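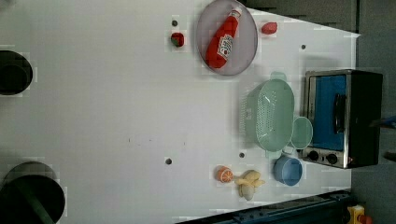
Play Kitchen Set: Regular Meeting, Minutes

May 31, 2025
Nerkau Play Library, Room 4

Present: Rhea Marquez (chair), Usa Sriwong, Fatos Berisha, Gebremedhin Tekleab (minutes)
Apologies: Eleni Tomić

1. Minutes of the previous meeting

Approved with one correction. Under item 5, "lid" should read "handle".

2. Matters arising

2.1 The catalog number for the play kitchen set is confirmed as 808. The old number is to be removed from the shelf label and the loan sheet. Action: FB.

2.2 The Menia price list was received and filed. No order was placed.

3. Contents list

3.1 US tabled a revised list of 43 pieces, sorted into appliances, tableware, containers and food. The food section was discussed at length. The present wording, "fruit, assorted", does not allow a returned box to be checked.

3.2 Agreed that each piece of food gets its own line. The two strawberries will be entered separately, as they differ in shape and one is a lighter red. The orange half is to be listed as "orange, half, cut face" so that it is not taken for the round fruit, which borrowers have returned as both a peach and an orange. The line for that piece will read "round fruit, orange-brown".

3.3 The banana stays on one line as "banana, with peel". FB asked whether the peel should be a separate line. Not adopted.

3.4 The ketchup bottle will be listed under food and not under containers. RM noted that the two earlier lists disagree on this. Description to read "squeeze bottle, red, white cap, white label".

4. Colors in the list

4.1 GT reported that color names are the main source of queries at the return desk. The lavender plate has been written down as gray, pink and purple by different people. Agreed to use "lavender, round" throughout.

4.2 For the green pieces, "mint" will be used for the colander and "pale green" for the see-through plate. The cup is "light blue". US to check the remaining tableware against the Shehu color card in daylight and bring the result to the next meeting. Action: US.

5. Table layout for checking in

5.1 The present practice is to spread the pieces over the white table and check them off in list order. FB finds this slow, as the list order and the order in which pieces leave the box have nothing in common.

5.2 Two layouts were compared. In the first, the toaster oven stands at one end with its door toward the middle of the table, and the colander, small bowl and cup are kept next to it. In the second, the plate and bottle are put down first and the rest is placed outward from there.
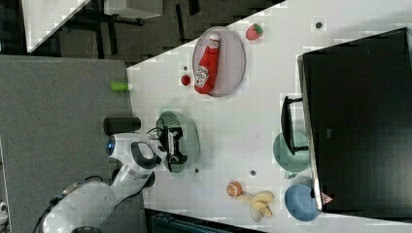
Fig. 2. Ketchup bottle on the lavender plate; fruit and bowls set apart.

5.3 Preference was for keeping the plate and bottle together as a fixed starting point. RM asked that bowls not be pushed under the edge of anything standing on the table, where they are easily missed in the check. Agreed.

5.4 The holes in the tabletop were raised by US. They are of no use for this work, and small round pieces should be kept clear of them. Filling the holes was considered and deferred – the table is on loan from Lerketti and the terms have to be read first. Action: RM.

6. Cleaning

6.1 Tableware will be washed in the sink after each loan. The toaster oven is to be wiped only, with a damp cloth, including the door and the area behind the knobs. The bottle is to be wiped and not put in water, to spare the label.

6.2 The colander takes longest to dry on account of the perforations. It is to be shaken out and left upside down on the rack before packing.

7. Packing order

7.1 Oven at the bottom of the box, door upward. Small bowl inside the colander, cup beside it. Food in the cloth bag, bottle last. GT to type this up and fix it inside the lid of the box. Action: GT.

7.2 A proposal to buy a second box was withdrawn.

8. Other business

8.1 Three loan sheets from December are still without a return signature. FB has written to the borrowers.

8.2 ET asked by note whether the set could be lent in parts. Held over until she can attend.

The meeting closed after item 8.2. Next meeting to be set by RM by email.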